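The benefit you have to chase

3/10/26

Quick one because I have a deadline on something else, but this has been bugging me since February.

The new heating supplement in Jetholm. You've seen the posters. Thirty dollars a month off the bill for any household under the income line, plus a one-time payment of 200 for families with three or more kids. Good. I'm for it. I'd have voted for more. What I'm not for is the way people have to get it, and I think the way people have to get it is most of the policy.

It's an application benefit. Meaning the city knows who you are, knows what you earn, knows how many kids you have, already sends you the school meals letter with all of that printed on it. And then asks you to prove it again. On paper or through the portal, your pick, both bad.

Who fills in the form

My neighbor Zakhar Yurchenko is seventy four. Worked thirty-odd years, last stretch of it at the Koval warehouse, pension you could fit in a shirt pocket. He qualifies, no argument about it from anyone. He went down to the office twice. First time they wanted a bill in his own name and the bill was still in his late wife's name. Second time the bill was fine but the income statement was too old. By five days. So he went home and put another sweater on.

He hasn't been back. I offered to drive him. He said he'd think about it, and I know what that means, I've been saying it to my dentist.

Now look who sails through. People with a printer. People who can take a morning off. People with a daughter who does this stuff for a living. I got a different credit a few years ago, for the windows, and it took me ten minutes at the kitchen table and I didn't even need the money that badly. That isn't bragging, I'm embarrassed about it. The poorer you are the more paper they want off you, and the less time you've got to go find it.

The fraud argument

Always comes up. If you pay automatically, somebody will get it who shouldn't.

Sure. Somebody will. A guy whose income went up in the fall and the records haven't caught up, he'll get three or four months of thirty dollars. I can live with that. The city can too, you can true it up at tax time like everything else gets trued up. Compare that to a pensioner who should've had it all winter and got zero. One of those mistakes gets a headline and the other one gets a sweater.

And nobody ever puts the second kind in the report. They count the wrong payments to the dollar. The missing ones, no column for it.

I went to the information evening. The city says 2711 households have been approved so far and they say it like a score. Out of how many? I asked. Toshio Wada from the benefits office, who was decent about it and stayed late to take questions, said they don't publish an eligible figure because it moves around. Ok. It moves around. So does the temperature and we still manage to print that. I asked if he personally thought everyone who should be on the list was on the list. He said no, he didn't think that. Credit to him for saying it into a microphone.

Without the bottom number, the top number is just a number. Could be nearly everybody. Could be half. The council will vote on renewing this thing with no idea which.

The portal

Then there's Nernent. That's the outfit that runs the online side. I tried it myself, made an account, went as far as I could without lying to it. It logs you out if you stop to look for a document. It wants the scan smaller than my phone makes them. It asks for "household composition" and the help button next to that says "enter your household composition." Thanks.

I don't think anyone over there is a villain. They built what they were asked for, and what they were asked for was a gate. You could of asked the same people for a list and a payment run and they'd have built that, and it would probably of been cheaper. 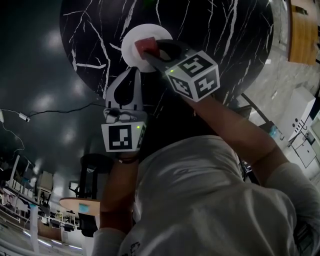 What Kornon does

Kornon is the next town over, smaller than us, not rich. They did it the other way round for the bus pass. If you're on the school meals list or the low pension list, the pass comes in the mail. That's it. There's a slip in the envelope, send it back if you think you got it by mistake. My cousin over there got hers and called me to ask if it was a scam. That's how used we are to being made to beg for this stuff.

Did everything go perfect, no. Some went to old addresses. There was a mess with people in shared apartments, two passes here and none there, and it took them a while to sort out. But the mess landed on the town to fix. Here it lands on Zakhar.

I know heating is more money than a bus pass. I know the utility has its own records and the lawyers have views on who can see what. Fine, so put one checkbox on the school meals letter, may we share this with your heating supplier, yes or no, sign it. One checkbox. For pensioners put it on the yearly notice, they get that anyway.

What I'd ask the council for

Three things before renewal. Pay automatically to anybody already on a list the city keeps, with the checkbox. Publish an estimate of who's eligible, even a rough one, and put it next to the approved figure every time. And backdate. If somebody qualified in the fall and only got through the paperwork at the end of winter, pay them for the winter. They were cold then, not now.

The last one will get the most pushback, because it costs real money and the savings from people giving up are already baked into the budget. I'd like somebody on the council to say that part out loud at the meeting. How much of this year's budget depends on people like my neighbor not coming back a third time?

Public comment is open till the end of the month. You can do it by letter, thank god. I'm driving mine over and I'm going to ask Zakhar again if he wants to come along.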